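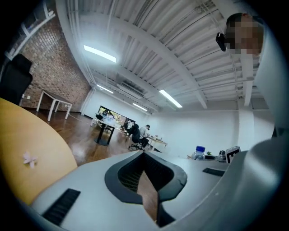 How do you keep a big open office warm in winter without paying to heat the ceiling?

Get the warm air moving back down first, then fix the leaks, and only after that look at a bigger heater.

Dindport Small Business Board > Premises > Heating and cooling

drafty_dan
19th February
We took over 1,585 square feet in the Villalobos building last July and this is our first cold season. High ceiling, one long room. The gas bill last month was $634. People at the desks still keep their coats on until lunch. Landlord is Trorngate and they say the unit heater is sized correctly. Is that bill normal for this town, and would a second heater help?

plumbline77
A second heater will give you a second pile of hot air up top. Put a thermometer at desk height and another as high as you can safely reach, leave them an hour and compare. If the top one reads a lot warmer, you have a mixing problem and more gas won't fix it.

Ceiling fans on low, set to push up in winter. Slow is fine. You don't want to feel a breeze.

Kestrel_Print
I disagree on pushing up. That advice is for bedrooms. With a high ceiling and people sitting well below the fan, blowing down on the slowest setting works better. We tried both directions in our shop for a week each and down was better at the benches. Up made no difference I could find.

plumbline77
Depends on the height and how close people sit. I'd still start with up and switch if it does nothing. It's one button.

drafty_dan
There are no fans at all right now. What did yours cost to run?

Kestrel_Print
Hardly anything next to the gas. Buying them was the expense. I paid $103 each for plain ones plus an electrician, who charged more than the fans did.

mossback
Before you buy anything, read your lease. We rented from Trorngate for years and anything fixed to the roof structure needed written permission. They were decent about it but slow. Ask by email so you have the date.

Also, do you pay your own gas or a share of the building's? If it's a share, you could do everything right and see very little of it.

drafty_dan
Own meter, thankfully. I hadn't looked at the roof clause. It's there, section 2, and it says "no fixings without consent."

mossback
Then write today. Meanwhile, these cost next to nothing:

1. Check the door sweeps. If you can see daylight under an outside door, replace the sweep. The brush kind lasts longer than the rubber kind on an uneven sill.

2. Look at what time the heat comes on. A tall room takes a long while to warm up, so starting it when people walk in means a cold morning every time. Set it earlier and a couple of degrees lower and see what the desks feel like at nine.

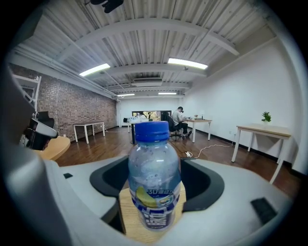
3. Move the thermostat, or ask to have it moved. Ours was next to the loading door and called for heat every time somebody took a delivery.

4. Group the desks. If half the room is only used for storage or once-a-week work, let that half run cool – a heavy curtain across the middle does more than you'd expect.

ohm_sweet_ohm
Adding radiant panels to the list. They warm the people and the furniture below them and don't much care how tall the room is. We got ours through Unis and had three quotes before that. Not cheap, and you'd need the same consent from the landlord.

Kestrel_Print
Radiant is good if everyone sits still. In a shop where people walk around all day it was a waste for us. Someone was always too hot under a panel and someone else was cold between two.

ohm_sweet_ohm
Fair, ours all sit. I wouldn't put them in a print shop either.

plumbline77
What did the thermometers say, Dan?

drafty_dan
61 at the desks. 78 up the stepladder, and that wasn't even at the top. So the heat is there, just not where we are. I've emailed Trorngate about two fans and moved the start time to 5:30. New sweep for the back door is on order. The curtain idea got a no from my partner, who says it will look like a hospital.

mossback
Get a dark one. And keep last month's bill so you have something to compare with, adjusted for how cold it was.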